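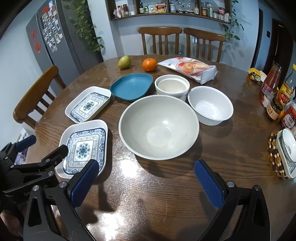

Astolo bringt die „Willa“ zurück in die Schaufenster

Wer in den vergangenen Jahren bei Astolo nach der kleinen Handaufzugsuhr mit dem cremefarbenen Zifferblatt gefragt hat, bekam meist nur ein freundliches Bedauern zu hören. Umso schöner ist die Nachricht, die uns im Juni 2021 aus der Werkstatt erreicht: Die „Willa“ wird wieder gebaut, zunächst in einer Auflage von 144 Stück, und liegt in 13 ausgewählten Fachgeschäften zum Anprobieren bereit.

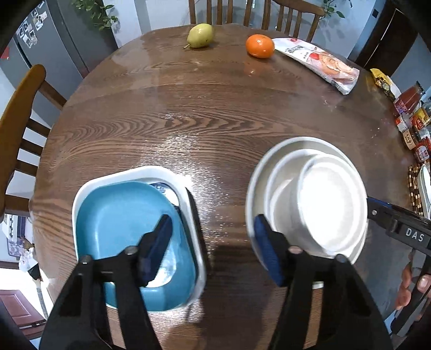

Weiße Teller und eine blaugrüne Form auf dem Holztisch

Gestalter Innes Cairns hat sich am vertrauten Gehäuse kaum vergriffen — die schmale Lünette ist geblieben, ebenso die etwas zu große Krone, an der so viele Stammkunden hängen. Neu sind das entspiegelte Glas und ein Lederband, das sich ohne Werkzeug wechseln lässt. „Ich wollte, dass man sie morgens gern aufzieht, auch wenn es eilig ist“, erzählt er, und man glaubt es ihm sofort, wenn man ihn einmal über Aufzugsfedern hat reden hören. Die Bänder kommen von Josto und sind in Cognac, Schiefer und einem sehr hübschen Moosgrün zu haben.

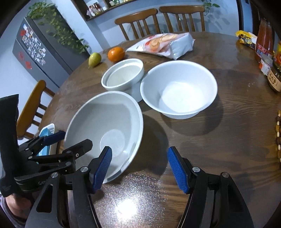
Drei leere Schalen

Gervasio Godoy, der den Vertrieb leitet, bittet alle Liebhaber um ein wenig Geduld: Vorbestellungen werden streng nach Eingang bearbeitet, und auf jede Uhr gibt es zwei Jahre Garantie. Wer eine alte „Willa“ in der Schublade liegen hat, darf sie übrigens gern zur Durchsicht mit ins Geschäft bringen. Das neue Band passt auch an die frühere Ausführung.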